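Cowie Street walk – building entry checklist, with my comments

Sun 21 May, filled in by me (Rory Hepburn) on the landing and typed up after dinner
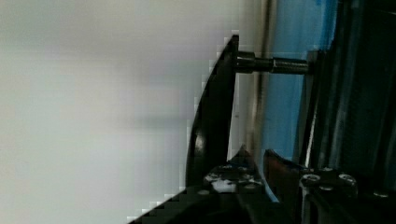
1. Street door and threshold – OK
Opens all the way and stays open by itself. The stone sill is worn into a dip in the middle, so I'll be saying "mind the step" to every single person again. I don't mind, it's half my job on these walks.

2. Entrance hall – OK with a note
Lovely old hall, built in 1941 according to the date over the door, and darker than you'd expect at noon. The light is on a timer and it clicks off before a slow group gets to the stairs. Somebody has to stand by the switch.

3. Stairs, ground floor to second – OK
Treads are solid. I went up and down twice, once on the wall side and once on the rail side, and nothing moved under me.

4. Stairs, second floor to roof – NOT OK
The handrail is loose on the last turn. I could rock it with one hand! Ruaridh Halliday says it was like that in August too and the building people promised to fix it. Until they do, we stop at the second floor landing and I'll talk about the roof from there (there's a window, it's fine, you get most of the view).

5. Elevator – not used
The sign inside says 200 kg. That's 2 people and a backpack. I'm leaving it for residents.

6. Group size on the landing – 4 at a time
I know, I know, it makes for a slow visit. But people live here and they need to get past us with their groceries. The rest can wait in the courtyard, where there's shade and a bench.

7. Courtyard – OK
Loose paving by the drain, marked with chalk. Please redo the chalk if it rains. The cats are friendly but one of them likes to sleep right on the path.

8. Crossing from Drunden Square – needs a second guide
Cars come around the corner by the Uvano bakery faster than I'd like. One guide in front, one at the back, and no stopping in the road to take pictures of the balconies. There's a wide bit of sidewalk outside the old Tosix shop that works much better for that anyway.

9. First aid kit and phone numbers – kit OK, numbers out of date
Bandages and water are in the bag. The number for the doorman is the old doorman's – I got his very polite wife. New one to be added before we go out again.

Result: fine to run, without the roof.
Still open: handrail (4), doorman's number (9).
Ruaridh to recheck item 4 and initial it.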